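Can a robot put the shopping away yet?

11 February 2025

I have been asking this since August, when I carried bags up 4 flights in Sturthorpe and wished very hard for a machine to take over at the door. My friend Jayanthi Chettiar thinks I'm asking too much too soon. Maybe! But I love watching the attempts, and plastic bags are my favorite test by a mile. A box keeps its shape while you think about it. A bag flops, folds over its own handles and hides whatever is inside.
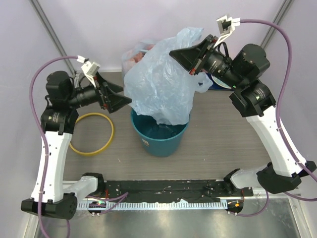 Clordale Notes, No. 70

Look at that right gripper, fingers pressed into the top of a bag that's hanging over the rim of a teal bucket. I do this without thinking, and I still get it wrong (ask my eggs). Two stiff fingers have to find an edge in all that crinkle, hold on, and leave the bucket standing. I could watch it for an hour.

The view from the wrist is even better. One bag sits wide open with crumpled pink stuff inside, and the other has its gathered neck pinched between the black fingers. A neck is such a good thing to grab! It's where I'd go too.
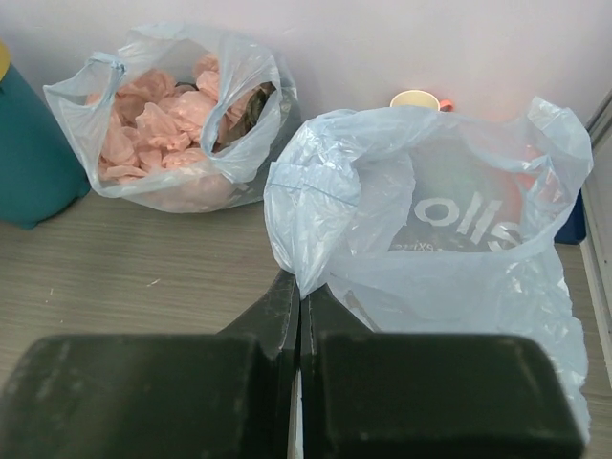
So, would I buy one?

Not this year. A pinch is a start, but I want the whole chore: bags in, food on the right shelf, empties folded in the drawer. Gopinath Thevar says he'd pay 2,000 for a machine that did only the folding, and I think he means it. I'd settle for one that was slow and careful and let me go sit down.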